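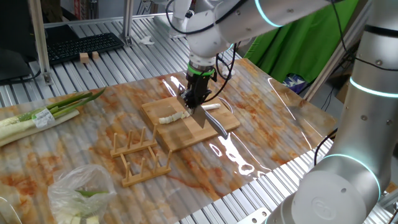 Home News Projects Members Contact

Grellska Shared Workshop Releases Plans for Vegetable-Cutting Robot Bench

FLAKUVMONT, November – Grellska, the shared workshop in Flakuvmont, today released the full plans for Smadi, a robot bench that cuts vegetables with an ordinary kitchen knife. The release covers the frame drawings, the wiring list, the control code and 389 recorded cutting runs. All of it is free to download and change.

Smadi was built by workshop members over two winters. The arms were bought used. The gripper mounts and knife settings were worked out in the shop, mostly in the evenings after 6 p.m., when the big bench is open for long jobs.
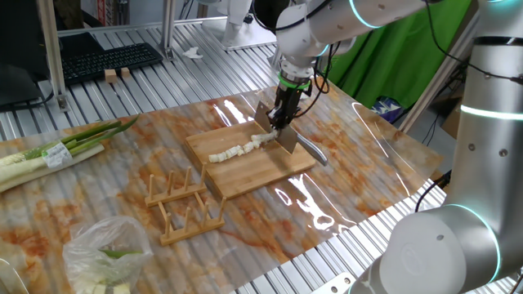

Cutting was chosen as the first task for Smadi because it is hard on a robot arm. The blade has to meet the board with enough force to go through, and then stop. Scallions add a problem of their own, as the layers slide against each other and short pieces roll. The current code handles one stalk at a time. It holds the blade nearly upright over the bamboo board and works along the stalk, leaving the cut pieces in a row. Wide blades such as a cleaver are gripped by the spine, and the plans include a separate grip setting for this. The ridged metal platform under the work surface lets builders shift fixtures without drilling new holes.

The control code is based on Nustero, the workshop's own motion package, and comes to 2,424 lines. A builder with basic wiring skills should allow 90 hours for assembly and setup. The plans call for a hard stop button within reach of the operator and a marked line on the floor – no one crosses it while a knife is in the gripper. 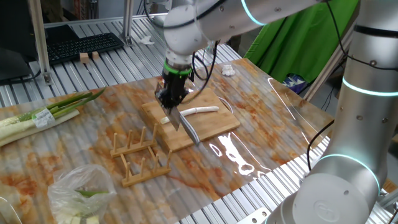
One member of the workshop said the knife grip took longer to get right than the code did, and that anyone starting a build should practice with a blunt blade until the stops are set. The same member asked that builders send back their failed runs along with the good ones.

Grellska will hold open bench evenings for people who want help with their own build. Places are limited by the size of the room, and sign-up is at the front desk. The next version of the plans will add carrots and a board clamp.

Comments (3)

benchdog: Does the code need both arms or can I start with one? I only have room for one at home.

Workshop desk: One is fine for cutting. Set the second arm to off in the setup file before you run the first test.

tinplate: Downloaded the drawings last night. Sheet 2 has no thickness listed for the gripper plate, could someone add it?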